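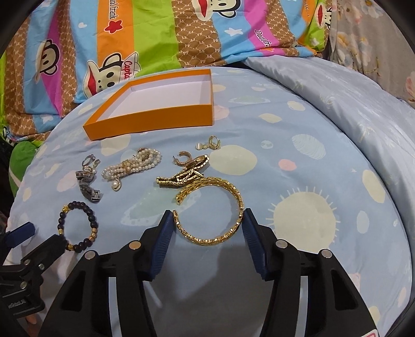 Rapport d'avancement au fonds Alden
Projet Nondwood : accueil et équipement des jeunes en logement temporaire
Rédigé par Cosimo Bellini, le 1er décembre 2020

Madame, Monsieur,

Je vous présente l'état du projet depuis le mois de juillet. Le français n'est pas ma première langue et je vous prie de m'écrire si un point reste obscur.

Logement
Nous avons maintenant 12 chambres en service dans la maison de la rue basse. Deux chambres du dernier étage attendent encore le passage de l'électricien. L'entreprise Stuledis a confirmé le devis, mais elle n'a pas donné de date. Je l'ai relancée par courrier.

Linge et ameublement
Le poste linge est le plus avancé. Les couettes, les draps et les oreillers proviennent en partie d'achats, en partie de dons de familles du quartier. Chaque jeune choisit sa parure à l'arrivée et la garde à son départ. Cette règle coûte un peu plus cher que prévu : la dépense atteint 1 468 euros pour la période. Je propose de la maintenir, car les jeunes y sont très attachés.

Accompagnement
Nous avons tenu plus de 155 entretiens individuels. Une bonne partie a été faite par téléphone à cause des restrictions sanitaires, ce qui a bien fonctionné pour les démarches administratives, moins bien pour les questions de santé. L'atelier de cuisine est suspendu depuis l'automne.

Difficultés
La machine à laver collective est tombée en panne pendant plusieurs semaines. Rondonuwu, notre fournisseur, l'a remplacée sous garantie.

Demande
Nous souhaitons reporter sur l'année prochaine le reste du budget de l'atelier de cuisine, sans changement du montant total. Les pièces comptables vous seront envoyées par courrier séparé.

Avec mes salutations respectueuses,
Cosimo Bellini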